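Diapo 4 - Louer ou acheter ses locaux
Rappeler le cas de Larstead : bail de 9 ans, loyer révisé chaque décembre. Arūnas Hunt avait chiffré les deux options, lui passer la parole s'il est dans la salle.
Ne pas lire le tableau, donner seulement le total : 456 euros par poste et par mois. 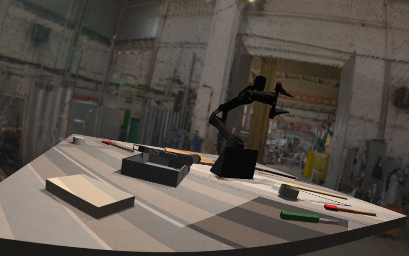
Diapo 5 - Les charges oubliées
Taxe foncière, assurance, toiture. À Plotthorpe, plus de 50 % d'écart avec le devis de départ - insister.
Questions à la fin, pas avant.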